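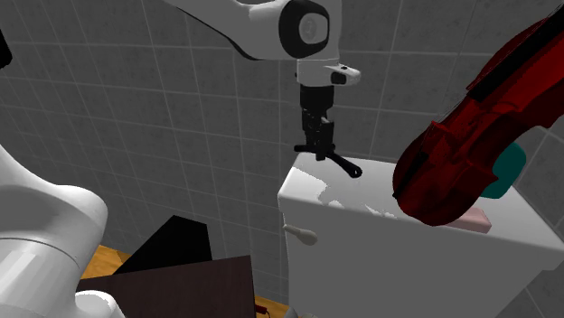 Red violin, white cabinet.

1/ I was at the public meeting on Monday about night shifts in the Stulley county jail. I write what I heard, and please correct me if I understood something wrong.

2/ The officers worked 1,952 hours of overtime in October. The jail has 17 open positions. The sheriff's office hired 2 new people in the same month.

3/ Wiesława Mazurek spoke for the officers. She asked for a limit of 12 hours in one shift, with no exceptions for transport to the hospital.

4/ The county answered that a limit is possible only when the open positions are filled. Many people in the room did not like this answer — me also.

5/ There was a question about Renura, the company which makes the schedule software. It lets a supervisor put the same officer on two shifts in a row without any warning. The county will ask them to change it.

6/ Commissioner Drulis wants a vote before the new budget. Commissioner Dudek wants to wait for the budget first.

7/ The minutes are not online yet. I will add the link under this post when I have it.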